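May, late evening

Back in the shed after tea, and I finally got the pusher arm to stop wandering. The trouble was the 400 mm belt all along. I'd been blaming the code for 2 weeks! Gareth Garside had a spare tensioner in his drawer over at the Clerham workshop, so I rode over, drank his terrible coffee and came home with it in my coat pocket.

Put it on, ran the homing routine 6 times, happy with that. Then I swapped the tip for the plain round-ended rod — I like it better than the flat paddle, though it's fussier about where it touches a curve. The heart is going to be a pain, I can tell already. Gareth says I should stick to cubes like a sensible person. Not a chance.

Bolting the new maple board over the pegboard can wait. My hands were freezing and I still had colours to sort out in the config (yellow keeps reading as bare wood, grr). 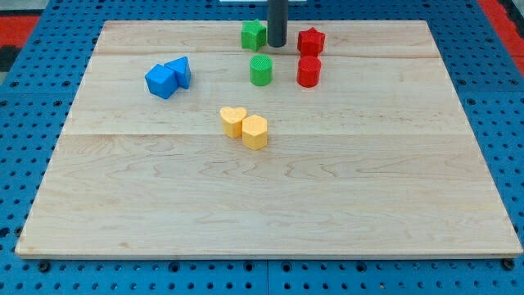

Pusher and blocks on the maple, stars at the back.

Tomorrow: fix the yellow threshold, ring Zaswood about the offcuts, find my good hex key.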